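Lulter Water District, Technical Meeting, 30/05/2022
Minutes

1. Minutes of the previous meeting approved without change.

2. Alau main. Replacement of 634 feet of pipe is complete. Pressure test accepted. Paving is outstanding.

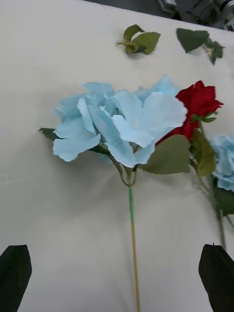

When will the road at Alau reopen to trucks?
After the final paving layer is laid and inspected, currently planned for September.

3. Liem pump station. Pump 2 was taken out of service for a bearing replacement. Parts are on order from Prelar. Pump 1 carries the full load until then.

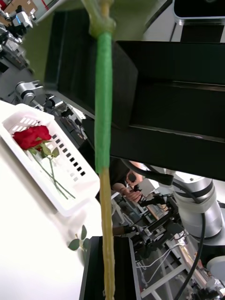

The spare motor will be stored on site. Spending of $3,000 for the bearing work was approved.

4. Meters. 400 units remain to be read by hand. Item carried over.

Meeting closed at 9 p.m.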